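Workshop tips: building and tuning a pair of hand-held grippers

These notes cover the second version of the two-finger gripper, built on the shared benches over the winter. They assume you have the printed housings, the finger set and the wiring loom on hand, and that you can solder. Quantities are for one pair.

Housings

Print the body halves with the outer face up. Supports on the inside wall are easy to snap out; supports on the outside leave scars exactly where your palm sits. Four perimeters is enough. Infill above 50 per cent adds weight at the front and nothing else.

Sand the mating edges before fitting the heat-set inserts. An insert that goes in crooked can be reheated once. After that the plastic lets go and the hole needs to be drilled out and sleeved.

Grip texture belongs on the side of the housing, cut at an angle to the handle. Straight grooves let the tool roll in the hand after a long session. If the print comes out glossy, knock it back with 400 grit.

Fingers and pads

Fit both fingers dry and close them by hand. The tips should touch first, with a sliver of light further back. If the roots touch first, shim the pivot on that side. Do not bend the finger. Cornel Lazăr tried this on the first pair and the tips never lined up again.

Clean the metal with isopropyl before the pads go on. Let the adhesive cure overnight under a clamp. Pads cut from sheet should stop 3 mm short of the tip, or they will peel on the first flat object you try to lift from a table.

Check parallelism with a feeler gauge at the tip and again at mid-finger. Write both readings on masking tape inside the handle. Next time something feels off, you will have a baseline.

Marker cube

The cube has to be rigid. A cube that flexes a degree on its stalk gives position errors that look like a software fault, and you can lose an afternoon to them. Two screws and a locating pin, no glue.

Print the patterns on matte stock. Gloss laminate throws back every ceiling light in the building. Apply the faces with a hard roller from the centre out, and check the orientation of each face against the drawing before pressing down.

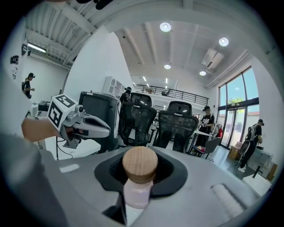

Cable runs come next, and they cause more trouble than the rest of the build put together. Leave a service loop below the handle, long enough that you can turn your wrist fully over without any tension reaching the connector. Bundle the leads with hook-and-loop tape. Zip ties pulled tight on thin silicone wire will cut it eventually, usually inside the bundle where you won't find it.

Label both ends of every lead. The Thampi connectors we use are keyed but the left and right looms are identical, and swapping them reverses the trigger signal.

Calibration

Set the closed position first, then the open position, then closed again. If the second closed reading differs from the first, there is slack in the linkage. Tighten the pivot screw an eighth of a turn and repeat.

Zero the tool after it has been powered for a few minutes. The Lumik encoder board drifts slightly as it warms.

Test on small upright things with a narrow cap or neck. They tip if one finger arrives early, so a timing fault shows up at once. Boxes are too forgiving for this.

Storage

Hang the pair by the handles with the fingers open. Resting them closed puts a set in the pads. Keep them away from the north windows in January, when the sun on that side is strong enough to soften PLA.

Spare pads and pivot screws are in the drawer marked 66. Replace what you take.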